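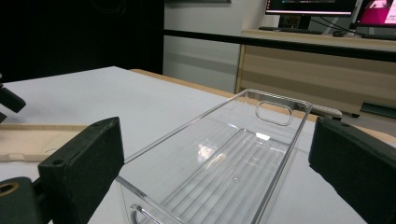

Pantry & Fridge

Clear Bins, and How I Finally Got My Pantry to Behave
by Salamatu Osei
Oct 17, 2020

I put off buying clear bins for years. They looked like something for people with matching jars and a label maker (I now own a label maker, so laugh all you want). Then in April I found a third open bag of brown sugar behind the rice, hard as a brick, and that was the end of my patience.

So these are my notes after a good long stretch of living with them. Some of it I learned the annoying way.

Measure the shelf first, front to back

Everybody measures the width. Go get the depth too, and check with the door closed if you have one of those cabinets with a lip or a hinge that sticks in. I bought four long bins that fit beautifully until I tried to shut the door. They live under the bathroom sink now.

Get the kind with handles at both ends

A long open tray with a cutout in each short wall is my favorite shape by a mile. You hook your fingers in and slide the whole thing out like a drawer, and when it's in the fridge you can turn it around and it works just the same. I like a ribbed bottom too. Crumbs drop down between the ridges and my soup packets don't get glued to the floor of the thing when something leaks. The downside is you do have to clean between the ridges, so see below!

One bin, one job

Mine go: baking, pasta sauces, snacks for lunches, tea, and "open this first." That last one is the one I'd keep if you took all the others away. Half a sleeve of crackers, the end of the raisins, the coconut that's been open since who knows when, it all goes in there and it sits at eye level. My grocery bill noticed.

Washing them

Warm water, a drop of dish soap, a soft sponge. Please don't use the scrubby side, I clouded up a perfectly good one that way and it never came back. For the ridges I use an old soft toothbrush and go lengthwise. Most of mine say hand wash only, and I learned to check the sticker before peeling it off. Dry with a cotton dish towel if water spots bother you. They bother me.

Sticker goo

Rub in a little cooking oil, leave it while you drink your coffee, wipe, then wash. I've seen people recommend nail polish remover. Keep it away from clear plastic, it can turn the surface white and crackly.

In the fridge

Condiments in one, yogurt and cheese sticks in another. I don't put berries in a deep bin anymore, they get forgotten at the bottom and go fuzzy. A folded paper towel under salad greens is worth the trouble, and change it when it feels damp.

Labels

Masking tape and a marker, on the front handle end, a little below the cutout so your fingers don't rub it off. Live with the tape for a month before you make anything fancy. I relabeled "grains" 7 times and it is currently "rice etc."

Next up is the freezer, which is a whole other mess, and I still have to defrost it first.

Filed under: pantry, fridge, cleaning plastic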